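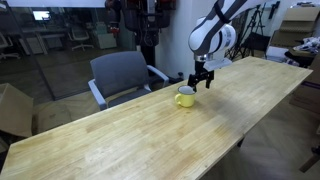
Sostard Cue Light Set, 4-channel

Back in stock. Second batch, same box as the May one but with the quieter switches.

Cue lights for small and mid-size houses. One master box for the stage manager, four outstations, cable included. Red for standby, green for go. Actor or stagehand presses the button to acknowledge, the red stops flashing and stays solid. No app, no pairing, no menu.

Good for blind entrances, fly cues, pit, the door upstage left where nobody can hear the headset. We sell a lot of these to high schools and community companies who have two working headsets and a lot of whispering.

What you get
– Master box, steel, sits on a music stand or screws to the prompt desk
– 4 outstations with hook and safety loop
– 4 cables, 37 ft each, standard 3-pin XLR
– Power supply, US plug
– Spare lens caps, 2 red 2 green
– Printed card with the wiring, tape it inside the lid please, people lose it

Runs on ordinary mic cable so you can extend with whatever is in the bin. Tested to 200 ft. Longer than that the lamps dim a bit but the button still works. Don't plug it into the sound desk. It won't hurt the cue lights but it can upset a mic input, and phantom power will leave you with a faint glow and a confused actor.

Dimmer knob on the back of the master sets all four stations together. If you need one station darker than the rest (scrim scenes, black box with the audience on three sides) get the Stundov hood, sold separately. Clips on, leaves a narrow slot. Gaff works too.

Switches are the big change. Old ones had a click you could hear in row three during a quiet scene and we got letters. New ones are a soft rubber dome. Slightly mushier, you get used to it. Owners of the first batch can buy the switch kit, four screws and some soldering, or send the box in and we will do it.

Master go: hold the wide bar at the bottom and every channel thats in standby goes green at once. Channels not in standby stay dark. Handy for a scene change with crew on both sides.

Which size?
4-channel is plenty for most plays. Musicals, get the 8. Two 4s can be linked with the Naidu link cable and act as one 8, but the master bar has to be pressed on the first box. Not the second. It's on the card.

Outstation weight is low enough to hang off a flat with a single screw hook. For masonry or a grid pipe use the Allport clamp, fits pipe up to 2 in. Not included in the set, sorry, we keep getting asked.

Lamps are LED, soldered in, no relamping. Warrantee is two years on the boxes and 71 days on the cables – cables get run over by scenery wagons and we can't cover that. Keep the recipt.

Hire: we have sets for rent by the week if you only need them for one show. Send your load-in and strike dates. Next open week starts Friday, September 25, 2026, before that everything is out.

Shipping is ground, US only for now. Orders over $1000 ship free. School purchase orders fine, put the PO number in the notes box and the name of whoever is going to open the door.

Returns ok if unused and the tape is off it.

Shares 37 | Comments 2

Sostard Stage Supply | Contact | Rentals | © Sostard | Back to top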